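# Felt Play Food? Try a Crumb-Coated Drumstick Instead!
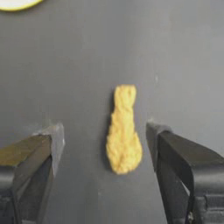

I've been making play food for our pretend diner (the kids named it Lakinard) for a couple of years now, and fried chicken is still my favorite thing to make. A drumstick is such a forgiving shape! You want a narrow top and a big rounded bottom, with a bit of a neck in between so it doesn't turn into a pear. The golden-yellow piece on the gray surface has the outline I aim for: a small notch at the tip, lumpy sides, a wide base, and bumpy crumbs all over. Keep it open while you work and check your shape against it.

This one is for display and for kids old enough to keep crumbs out of their mouths.

## What you'll need

- Air-dry clay, white or cream (I like the Emiswood block, but any smooth one works)
- Aluminum foil
- Fine cork granules or dry sawdust, a small cupful
- White craft glue
- Acrylic paint in mustard yellow, light orange and ochre
- A stiff old brush and a soft one
- Matte water-based varnish
- A toothpick

## Build the core

Scrunch foil into a teardrop a little smaller than you want the finished piece. Press it hard on the table as you go, or you'll get air pockets and the clay will dent later (ask me how many I've squashed). Pinch in the neck with your thumb and finger about halfway up.

Roll the clay out to the thickness of a pie crust and wrap it around the foil. Smooth the seams with a damp finger, but stop before it gets too neat! Real breading is ragged. I push the clay around with my thumb so the sides go in and out a bit, then press the toothpick into the top to make that little split.

If you'd like a ridge across the fat end, lay a thin snake of clay on the diagonal and blend both sides down. It's a tiny detail and I love it.

Leave the piece on a rack for two days and turn it over whenever you walk past. In November, with the heating on, mine dried too fast and cracked at the neck. A smear of wet clay fixed it, and the crumbs covered the rest.

## Crumb it

Thin the glue with a few drops of water and brush it over half the drumstick. Roll that half in the cork, press gently, and let it set before doing the other side. Trying to do it all at once means wearing most of it.

Bald spots? Dab on more glue and pinch crumbs over them. A second layer on the wide end looks great.

## Paint it

1. Cover everything in mustard yellow with the stiff brush, poking into all the gaps.
2. Let it dry, then wash watered-down ochre into the crevices and blot the high spots with a paper towel.
3. Mix a pale yellow-orange and drag an almost dry brush over the crumbs. This is the fun part, it suddenly looks like dinner!
4. Finish with up to 6 thin coats of matte varnish, drying between coats. Gloss makes it look greasy, so use that only if you want takeout chicken.

Once you've got the hang of it, make a whole bucket in different sizes. Biscuits are next on my list, and I'll post those as soon as I work out the flaky layers.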